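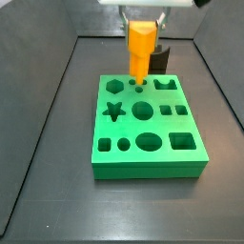
Orange peg, green shape board

4 min read

Toddler dropping the nap?? and also my sock heel

stitchandstagger
Posting from my phone with one hand so sorry. Kid is 2 and a bit. Naps have gone from two hours to 45 min to lying there singing. Bedtime is now 9 on a good night. Used to be 7:15. I knit between bedtime and my own bedtime, that's the whole hobby, and it's down to maybe four rows. Do I cut the nap or hang on? Daycare does nap everybody so weekdays aren't totally up to me.

Second question, separate: sock yarn. Have one skein of Jarason in the rust color, want plain vanilla socks, is it too splitty for a heel flap?

Adanech Chala
Cut it. We cut ours in September and she was asleep by 7 within a week. The week was bad. Lots of crying into pasta. But then done.

Jarason is fine for a heel flap if you slip your stitches, pure misery if you try short rows in it. Blunt needles.

purlgrey86
Please don't cut it at 2! They need it till 3 at least. Mine refused for nearly a month and everyone told me she was done and then she went right back to napping until she was almost 4. It's a phase, you ride it out. Dark room, same song, leave.

Adanech Chala
Some kids need it till 3. Mine didnt. OP's is singing for an hour, that kid is not tired.

purlgrey86
Or that kid is overtired. Overtired looks exactly like not tired, that's the annoying part.

hookandladder
ok I'm in the middle. cap it. wake her at 1:30 no matter what. we did this for 5 months, worked ok. you get a cranky half hour after, give snack, go outside

no opinion on jarason I crochet

stitchandstagger
He's a he but thank you. Capping might work at home, daycare wont wake them, I asked. Their nap ends when the lights go on which is 2:45. So weekends only?

Sixten Hellström
Different schedule on weekends messed us up completely. Saturday he'd be great, in bed early, I'd get a whole sleeve done, then Monday he's up till ten like a college student. I'd ask daycare again. Ask for a quiet basket instead of a nap, books and a puzzle on the mat. Ours said no to the first person I asked and yes to the second.

On the yarn I disagree with Adanech, sorry. I had two pairs in Jarason and both went through at the heel before spring. Put the rust in a hat. For socks I use Grokley, it's scratchy for the first few washes but it lasts.

Adanech Chala
Did you hold reinforcing thread with it?

Sixten Hellström
No. Should I have to?

Adanech Chala
For a heel, yes?? I always do. My oldest Jarason pair is on its third winter.

Sixten Hellström
Then it's the thread that's on its third winter.

hookandladder
lol

purlgrey86
Grokley felted on me. Cold wash, hand wash setting, still felted. Just saying.

What size needles are you on OP? and how many stitches

stitchandstagger
US 1, magic loop, 64 st. Leg is about done, been on this leg since before he had molars. I only have the one skein, 300 yards and something, so was going to do short leg anyway.

Reinforcing thread I do not own. Can I use leftover Alemneh lace? Have a little ball of it, cream.

Adanech Chala
Cream will show in rust. Kind of tweedy. I'd like it personally. Isn't Alemneh all wool though? You want some nylon in there or there's not much point.

stitchandstagger
Label's gone. Will do the burn test when kid is asleep so, never

purlgrey86
Back to the nap. What time does he get up in the morning? That's the first thing to look at. If he's sleeping till 7:30 then a 9 bedtime is just math.

stitchandstagger
...7:40. I let him because I'm also sleeping

purlgrey86
Well there you go. Up at 6:45, everybody, weekends too. Sorry. Try it before you drop anything.

hookandladder
6:45 on a weekend is a crime but shes right

Sixten Hellström
Agree with that part. Takes a good week before it shows.

stitchandstagger
Ugh. Ok. Setting the alarm. Also emailed the daycare about the quiet basket.

Update, nine days later: getting up 6:45, most days. Nap is back to an hour at daycare, nothing at home, in bed 8:10 to 8:30. Not 7:15 but I'll take it. Daycare said they'd "discuss."

Turned the heel last night, slipped stitch, no thread, too lazy. Sixten you can say told you so in spring. Gusset pickup has a hole on the left side, do I just sew it shut at the end?

Adanech Chala
Pick up one extra in the corner and twist it. Or sew it, I've sewn plenty.

purlgrey86
So glad about the nap!! Sew it.

hookandladder
anyone here done the Stemurau blanket pattern, is row 12 a typo or is it me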